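How to Make a Ping-Pong Ball Run for a Rainy Afternoon

By Wanda Obi
6/14/23

If you have a blank wall, a pile of cardboard tubes and one ping-pong ball, you have a whole afternoon ahead of you. I have built these with my own kids, with my neighbor Calum Haldane's kids, and a few times (I'll admit it) entirely by myself after everyone had gone to bed. They are so much fun! You tape tubes to a wall, you drop a ball in at the top, and it rattles all the way down and lands in a cup. Then you do it again because you want it to be louder.

Get orange balls if you can. White ones vanish against a pale wall, and you want to see yours the second it shoots out of a tube.

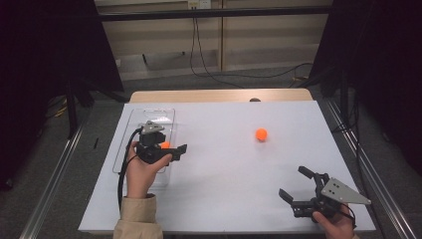
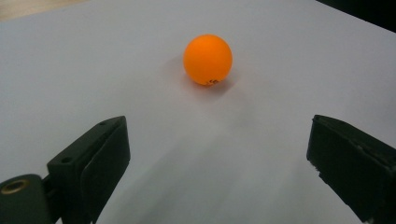
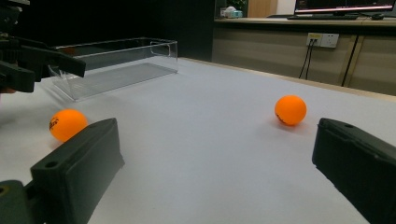
What you need

Cardboard tubes, the more the better. Paper towel tubes are fine for most of the run, but the long ones from wrapping paper are gold. Start saving them in December if you are that kind of person.
A roll of painter's tape, the wide kind
Scissors and a craft knife (the knife is for grownups)
A few paper cups or yogurt tubs
A pencil
A standard ping-pong ball, or a handful of them
A small bell, a pan lid or anything else that makes a good noise

Check the size first

Do this before you tape anything. A standard ball is 40 millimeters across, and a lot of paper towel tubes are right around that on the inside. Some are a hair bigger and some are a hair smaller, so try the ball in every tube. If it drops straight through, put the tube in the keep pile. If it sticks, don't throw the tube out! Cut it in half the long way and you have two open gutters, and a ball will roll down a gutter with lots of room to spare. I like gutters better anyway. You get to watch.

Toilet paper tubes work the same way, but you need a lot of them and there are twice as many joints to fuss over. I use them for corners.

Plan it on the wall

Pick a wall with no texture if you have the choice, and wipe it down with a dry cloth so the tape will hold. Then draw your route very lightly in pencil, or put down little scraps of tape where each piece will start and end. Zigzags are the easiest. The first piece slopes down to the right, the second slopes down to the left, and on you go to the floor.

For the slope, drop each gutter two inches over the length of a paper towel tube. That is gentle enough that the ball stays in and steep enough that it never stops to think. If you go much steeper, the ball picks up so much speed that it sails off the end of the gutter and under the couch. (Keep a yardstick handy for the couch.)

Tape from the top down

I know it's tempting to start at the bottom, where the kids can reach. Start at the top! You need to see where the ball leaves one piece before you can tell where the next one goes.

1. Hold the first gutter against the wall with the open side up. Tape along the back edge first, then run a strip underneath and up onto the wall on both sides, like a sling.

2. Drop a ball in and let it fall. Have someone watch the spot where it crosses the wall a couple of inches below the end.

3. Put the high end of the next gutter under that spot, with an inch or two sticking out past it so the ball has something to land in.

4. Tape a bit of cardboard upright at that outer end. This is your backstop. It turns the ball around and sends it the other way.

5. Test again before you go on. Drop the ball five times. If it makes it all five, that piece is done. If it misses even once, move the lower gutter a little and try again.

Step 5 is where everyone gets impatient, me included, and it saves you so much grief later. Our first wall had nine pieces and we tested none of them until the end. We spent the whole evening peeling tape.

Fixing the usual troubles

The ball stops halfway. The gutter is sagging in the middle. Add another tape sling right at the low point.

The ball bounces out at the turn. Make the backstop taller, or line the landing spot with a folded paper towel. Ping-pong balls are very light and very bouncy, so a little padding makes a huge difference.

The ball rolls off the front edge. Tip the gutter back toward the wall a tiny bit before you tape it.

The ball has a dent. Dented balls wobble and lose speed. Put it in a mug, have a grownup pour hot water over it, and hold it under with a spoon for a minute. Small dents often pop right out. If there's a crack, retire it.

The tape keeps letting go. Press it down with the back of a spoon, and use longer strips. Short strips peel.

Make it fancier

Once you have a plain zigzag working, you can go wild. Cut the bottom out of a paper cup and use it as a funnel at the top, so little kids don't have to aim. Hang a bell where the ball will knock it on the way past. Put a whole tube straight up and down in the middle so the ball disappears and pops out lower (my favorite, and it gets a shriek every time). Calum's oldest built a seesaw out of a ruler and a pencil that tips the ball one way or the other, and I still can't get mine to balance like hers does.

You can race, too. Build two runs side by side with the same number of pieces and let two balls go at once. Or flip the goal around and see who can build the slowest run that still makes it to the floor. Slow is a lot harder! You need nearly flat gutters and plenty of turns, and you will hold your breath at every one.

Taking it down

Painter's tape comes off cleanly if you don't leave it up for weeks. Pull it slowly, back along itself, and rub off the pencil lines with a soft eraser. Keep the cut gutters in a grocery bag with the tape slings still on them. They go back up much faster the second time, and the backstops can be used over and over until they get floppy. Ours live behind the washing machine.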